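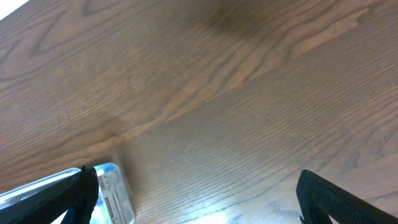

Effect of Relative Humidity on the Drying Time of Water-Based Clear Coats

Benito Requena and Anjani Sinaga
Materials Laboratory II, final report
Submitted Mar 19, 2025

Summary

Two water-based clear coats sold for indoor furniture were applied to small wood panels and dried at three levels of relative humidity. Drying was followed by weighing the panels and by a cotton-ball touch test. Both products dried more slowly as humidity increased. The effect was larger for the Vivov coating than for the Fandix coating, and in both cases the touch test reported a dry surface well before the mass of the panel had stopped changing.

1. Background

A water-based clear coat is a suspension of small polymer particles in water, with a minor fraction of a slower solvent that helps the particles fuse. Drying takes place in stages. Water first leaves the wet film at a nearly constant rate, controlled mostly by conditions in the air above it. The particles then pack together, and the remaining water has to travel through a partly closed layer. In the last stage the particles deform and merge into a continuous film, and the slow solvent leaves over a longer period.

The first stage should depend strongly on humidity, as the driving force for evaporation is the difference in vapor pressure between the film and the air. The later stages should depend on it less. Product labels normally give a single recoat time and a note that damp weather will extend it. We wanted to know how large that extension is under controlled conditions, and whether a simple touch test gives the same answer as weighing.

2. Materials

The panels were cut from one board of red oak and sanded in the direction of the grain. They were stored in the laboratory until their mass was stable. Panels with knots or end checks were rejected, as were panels in which the grain ran out steeply at one face. The back and edges of each panel were sealed with paraffin wax so that moisture exchange took place through the coated face only.

Coating F was Fandix satin clear coat. Coating V was Vivov gloss clear coat. Both were bought new and stirred by hand before use. Neither was thinned.

3. Method

The panels were dried in a closed chamber with a small circulation fan. Humidity was held with saturated salt solutions in open trays: magnesium chloride for the low setting, sodium bromide for the middle setting and sodium chloride for the high setting. A Rorstead data logger recorded temperature and humidity throughout each run.

Coating was applied with a foam brush in one pass along the grain. Each panel was weighed bare, weighed again directly after coating, and then weighed every 20 minutes until two successive readings agreed within the resolution of the balance. The chamber door was kept open no longer than 30 seconds per weighing.

For the touch test, a cotton ball was set on the film and brushed off lightly. The surface was recorded as dry when no fibers remained. This was done on separate panels, to avoid disturbing the weighed ones.

Uncoated panels were placed in the chamber as controls. Their change in mass was subtracted from that of the coated panels. Without this correction the results at the high setting are misleading — bare oak takes up enough moisture from the air to hide part of the loss from the film.

4. Results

Coating F reached stable mass first at all three settings. The difference between the low and middle settings was small for this product and close to the scatter between panels. Between the middle and high settings the delay was clear in every run.

Coating V was more sensitive. At the high setting its mass became stable after 500 minutes, the longest time recorded in the project. The touch test on the matching panel gave a dry surface after 239 minutes. A user relying on touch alone would therefore have recoated less than halfway through the drying period.

The mass curves have the expected shape, with a steep and nearly straight first part followed by a long tail. Humidity changed the slope of the first part for both coatings. The tail was also longer at the high setting for coating V, which we had not predicted.

5. Discussion

The long tail for coating V may be related to its slow solvent. If water leaves slowly, the solvent may remain distributed through the film for longer and be trapped when the surface closes. We have no direct evidence for this, as weighing does not separate water from solvent.

Film thickness is the main source of error. The foam brush left more material on some panels than on others, and the results were normalized by wet mass only. Kim, the drawdown applicator listed in the laboratory inventory, was out for repair during February and could not be used. A fixed-gap applicator would be preferable in any repeat of this work.

Absorption into the wood is a second source. Red oak has large open pores in the earlywood, and a panel with wide growth rings takes up coating unevenly. A set of glass panels would isolate the behavior of the film, at the cost of being less like furniture.

6. Further work

The runs should be repeated at a second temperature. Hardness measurements would also be useful — stable mass does not show that the film has reached its final strength. The raw weighings and logger files are stored with the laboratory copy of this report.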